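Robot teaching by demonstration

Robot teaching by demonstration is a group of methods in which a person shows a robot how to carry out a task instead of writing out each motion as code. The person either moves the arm directly by hand or drives it from a distance with a second device. Joint positions, gripper commands and often camera images are stored while the task is done, and the stored record is used later to replay the motion or to train a control policy.

Hand guiding

In hand guiding, also called kinesthetic teaching or lead-through teaching, the operator takes hold of the arm and moves it. The motors are set to cancel the weight of the links so that the arm can be pushed with little force. Hand guiding needs no extra hardware and is easy to learn, but the operator's hands and body can block the cameras, and moving two arms at once is hard for one person. It remains common for short tasks such as setting pick and place points.

Remote control

In remote control, or teleoperation, the operator stays clear of the arm. Input devices include joysticks, tracked hand controllers, and leader arms, which are small copies of the working arm. With a leader arm, each joint angle is read and sent to the matching joint of the follower. Delay between the two is a known source of error – operators tend to slow down and wait for the follower to catch up.

Most systems keep the teach pendant within reach during remote control. It is used to enable the motors, clear faults and bring the arm back to its start pose, and many pendants carry an emergency stop button.

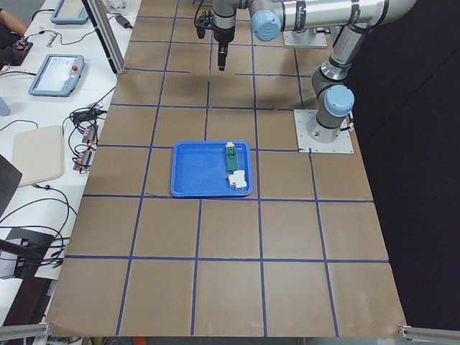 Two-arm cells add the problem of shared space. The Hekwood procedure, written by Catríona Phelan and Rizwan Ansari and released in July 2019, asks the operator to finish with one arm and back it away before the second arm enters the same part of the table. Later versions relaxed this rule for tasks where one arm holds a part and the other works on it.

Workspace layout

Work surfaces are often marked off in cells with colored tape. The marks let the operator place a tray or part in a different cell for each demonstration, so that the recordings cover the whole reach of the arm. Without such variation a trained policy may work only when the part is where it was during recording. The cells do not have to be exact, as the tape is a guide for the person and is not normally used for calibration. Tape does become part of the camera images, however, and a policy trained over a marked surface may do worse on a plain one.

Small electrical parts are a frequent choice of test object. They call for careful finger placement, and a part that lies flat is approached differently from one that stands on end.

Cameras

A fixed camera gives a steady view of the table but can lose sight of a part when an arm passes over it. A wrist camera moves with the gripper and shows the part close up during the approach. The two are usually recorded together and matched by time stamp.

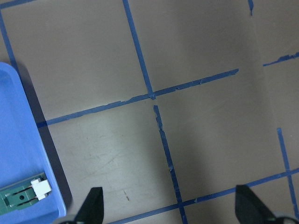 Wrist camera view with the gripper fingers apart and a green component with a white connector in the blue tray.

Recording and review

A single recorded attempt is called an episode. The Trillon set, collected at Edstead by Edith Sotelo and Jhosep Quintero, contains 1,061 episodes of tray picking by five operators. Episodes with dropped parts were kept and labeled, and those stopped by a fault were removed. Review was finished in November of the same year.

Operators differ in speed and in grasp habits, and mixing their episodes can make training harder. Some groups use one operator per task for this reason. Others keep the mix – Sotelo argued that a set from one person teaches that person's habits along with the task.

See also

Gravity compensation
Imitation learning
Leader–follower control
Teach pendant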